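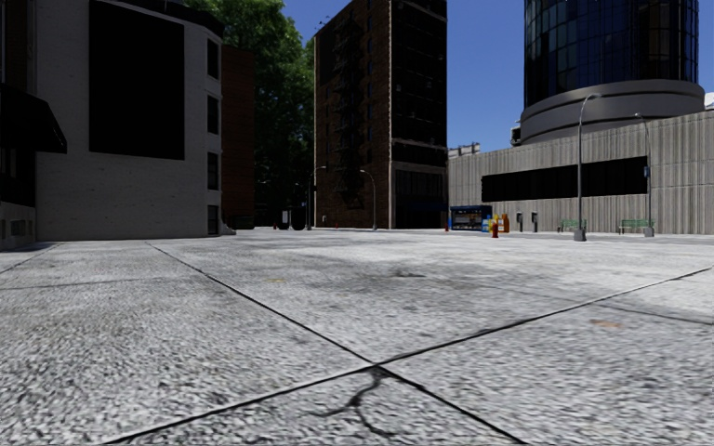
Camera comparisons for outdoor robots should start in simulation, and they should start with the ground. At Varela we tested two stereo cameras and a wide mono unit over a simulated city block, 300 runs each, and the buildings told us very little. Pavement did the sorting. Speckled slabs with thin dark joints give a matcher plenty of texture, but a joint and a crack look alike to a cheap edge detector. One controller braked for joints in 27 runs.

Ostap Hutsuliak argues that rendered pavement is too clean to rank hardware. I agree for exposure and lens flare. For baseline and field of view the geometry is enough, and we should stop buying units before running it.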